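August, late evening

I stayed in the lab until 8 again, because I wanted to understand the waiting problem before I sleep on it. Şengül went home early with a headache, so it was me and Folke, and Folke does not talk much when he is reading logs. It was a good day for concentration.

The problem is in the insertion phase. The planner brings the gripper to the pre-contact pose without trouble, and then the controller should change from position mode to compliant mode. For the first 50 cycles after the change it still uses the old stiffness. I believed for two weeks that this was a fault in my gains. Today Folke printed the timestamps next to each other and we saw that the mode message arrives on time, but the gain table is read only when the next trajectory segment begins. So the arm pushes with the wrong numbers, the force limit trips, and the whole thing goes back to the start pose. I felt stupid and also relieved.

We moved the reading of the table into the mode callback. It is 3 lines. Then we spent the afternoon with the computer case, on the power connector and the drive bay, and I wrote down the force peak for each approach.

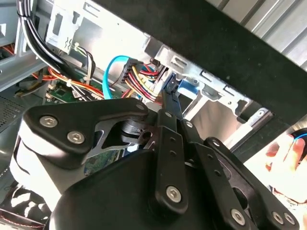

Why not let the camera guide the connector all the way in? At the last few millimeters the fingers hide the thing we want to see, so the pose estimate begins to jump, and it is safer to freeze it and continue with force only.

Despina does not agree with me about this. She thinks the estimate can be kept alive with a better filter, and she has sent me a branch from the Brostham project where they do it. I have promised to read it. My opinion is that cables are the worse trouble - the planner knows the cage and the walls of the case, but the wires are for it just air. For now I give it one big keep-out box above the board, and it makes ugly detours. Ysaline calls them the tourist routes.

Also the timeout. Jonatan had set it to 300 milliseconds in the old configuration and I changed it to 375, only to see. I must not forget to put a comment there, otherwise someone will ask me in winter and I will have no answer.

For tomorrow: run the same test with the old gains and the new callback, so I know which change did what. Ask Şengül if the wrist sensor was zeroed after lunch. Answer the mail from Wikström, it is already embarrassing.

I ate only crackers for dinner. The bus was full and I stood the whole way.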